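Can a machine do the boring chores yet?
Started by gravelgoat – September 26, 2023
101 comments

gravelgoat
I've had a robot mower for two summers and I love the thing, so I'm all in on this stuff. The vacuum does the kitchen and the hall every night. What I want now is something that deals with the lane! Dragging the ruts, picking rocks out of the middle, hauling the trash cans down to the road and back. It's a chore like any other, it just happens outdoors.

Réjean Doucette over at Tasbridge has a little tracked cart he calls Zunden that can follow a track by itself, and he's been letting me mess with the settings. Going straight is the easy part. Telling a rut from a shadow, or deciding where the road stops and the field starts, is where it gets interesting (and where I lose whole evenings).
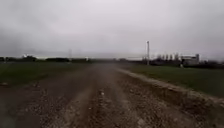
Two ruts, a pale strip up the middle, stones all over, and on the left the dirt just fades into the grass. I'd want it to hold the center strip and stay off that stony bank on the right. I think we're really close – 5 years, tops, before you can buy one.

Seema Bhardwaj
Five years for driving down it, sure. Fixing it is another job. We have a Sisodia floor scrubber at the shop and it's great on flat concrete, but put one extension cord on the floor and somebody has to go rescue it. Dirt is worse than cords.

gravelgoat
Fair, but your scrubber does the whole floor when there's no cord, right? Mine would drag a blade at walking speed. It doesn't have to be smart about every rock.

oldtorque
Disagree with both of you. A box blade and a used tractor, 40 minutes, done. I did ours in July and it's still fine.

Seema Bhardwaj
Now do that every month with a bad back. I'm not against it, I just want to see it pick up a rock first.

gravelgoat
Grirnon has a gripper kit I've been eyeing for exactly that! Will post when it's bolted on.

Share 2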